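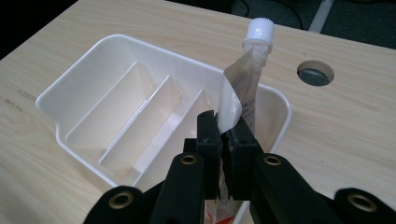 The Ferry to Stomwood

Caoimhe Mac an tSaoi missed the last ferry by two minutes. She watched it back away from the pier, then went into the waiting room and sat by the heater.

The man at the ticket window was closing up.

"Next one's at six," he said. "You going over for the Devadiga sale?"

"My aunt's house. She died in March."

He stopped counting the change. "The blue house? She taught me to swim. Me and over 48 other kids."

"She never told me she could swim."

"She couldn't. She stood on the dock and yelled."

Caoimhe laughed, and then had to look at the floor for a while. He left the heater on when he went home.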